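4. What People Said About Their Doorbells

4.1 Who I talked to

I should own up to the fact that I didn't set out to write about doorbells at all. My original plan for the Utcombe fieldwork was a study of how neighbors borrow things from each other (ladders, mostly, and cake pans), and the doorbell questions were a warm-up, something easy to get people talking before the real interview started. Then the warm-up kept eating the hour. By the end of February I had 71 interviews, and in 40 of them we never got to the ladders.

So this section is about the sound a visitor makes before anyone opens the door, and what people think that sound says about them. I did most of the interviews in kitchens. Faraji Langat did the 14 on the Mfaume side of town, where he grew up and where people were a lot more willing to tell him what they really thought of their in-laws. We used the same list of questions but we didn't stick to it very hard, and I've marked the places where his interviews and mine went off in different directions.

4.2 Pressing as a kind of manners

Almost everybody had an opinion about how long a person should press. A short press is polite. A long one is for deliveries, the police, or a brother. Two short presses, according to a retired bus driver on the hill, means "it's only me," and she told me she can tell her daughter from her daughter's husband through two closed doors and a running dryer. I believe her! I sat in that kitchen while the bell went, she said a name without getting up, and the name was right.

What surprised me was how much of this got pinned on the button itself. People talked about "soft" buttons and "bossy" buttons, and they'd apologize for the one they had. One man had taken out the little lit plastic one that came with the house and put in something much chunkier, the sort of push button you'd expect on a factory panel (Figure 3 has one of the same general kind, with a green cap), and he was very pleased with it. His wife was not. She said it made guests feel like they were starting a machine, and that her book group had gone back to knocking.

Figure 3. An industrial push button with a round green cap, lying on its side.
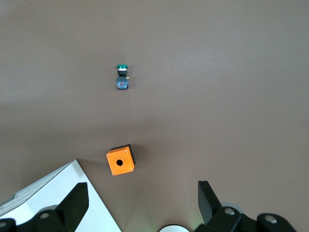 4.3 Knocking, and why some people never stopped

The knockers deserve a heading of their own. They're a smaller group than I expected, but they feel strongly about it. Some of them have a perfectly good bell and simply don't trust it. Others think a bell is for strangers, and that anyone who knows you should use their hand. Faraji heard this second view far more than I did. In the Mfaume interviews a friend who rang was sometimes taken to be annoyed about something, and one woman described a whole quarrel with her cousin that began with a ring and lasted until a wedding.

I had guessed this would split by age, and it doesn't, or not in any way I can see with this many interviews. It looks closer to a split by porch. Where the front door opens straight onto the sidewalk, people ring. Where you have to walk up through a yard, the walk itself does some of the announcing – there's a gate, there's a dog – and by the time you get to the door a knock is plenty. The apartment buildings near Stedotia Street don't fit either pattern, and I come back to them in Section 5.

One more thing on silence. Several people told me they now get a text saying "here" and open the door to somebody already standing on the mat. They were split on whether that counts as being visited. The bus driver said it doesn't, and that she makes her grandson go back out and ring.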